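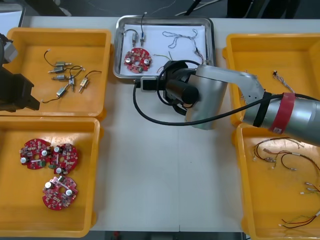 What is in this data set?
Recordings of small motors humming, buzzing and rattling, 432 clips in all, each one paired with a plain-text note on how the sound was made.

Pavska Hum Collection – README

Welcome! Pavska started as a folder of noises I kept on my laptop because I liked them, and it has grown into something I'm really happy to share. If you make music, build sound effects, teach a class on hearing and pitch, or just enjoy a good buzz (I do!), please help yourself.

What you get

clips/ – the sound files, WAV, mono
notes/ – one text file per clip, same name as the clip
extras/ – 5 long recordings that didn't fit anywhere else but were too nice to throw out
index.csv – clip name, place, surface, loudness, who recorded it

Most clips are short. The long ones in extras are worth a listen on good headphones, especially the one Reynaldo Panganiban made in Cabanatuan with an old desk fan and a cookie tin. It drifts in and out of tune with the refrigerator in the next room and I could play it all day.

Surfaces

The same motor sounds completely different on a phone book, a glass shelf or a folded towel, so the surface gets its own column. There are 200 clips on hard surfaces and 88 on soft ones. The rest were recorded with the motor held in the hand or hung from a string, and those say "free" in the index. Hung clips have a lovely wobble at the start – leave it in if you can.

How it was recorded

We recorded at night where possible, in Calau and Cabanatuan. The microphone was a hand's width from the motor. No noise removal, no EQ. A few Calau clips have church bells in the distance; search the notes for "bells" if you want to skip them (or collect them!).

Known problems

Loudness was judged by ear on a scale of 1 to 5, and Reynaldo's 3 is closer to my 4.
Some notes say "kitchen table" and some say "table, kitchen". Same table.
The Zondau player shows the wrong length for the extras. The files themselves are fine.

Using it

Free for any use, paid work included. A credit to "Pavska Hum Collection" is welcome. If you make something with it, send me a link, I love hearing where these end up!

Changes

January – fixed swapped left and right hand notes, added the cookie tin recording
Before that – first upload

Kept by Wajid Niazi. Corrections to the notes can go straight into index.csv as a patch.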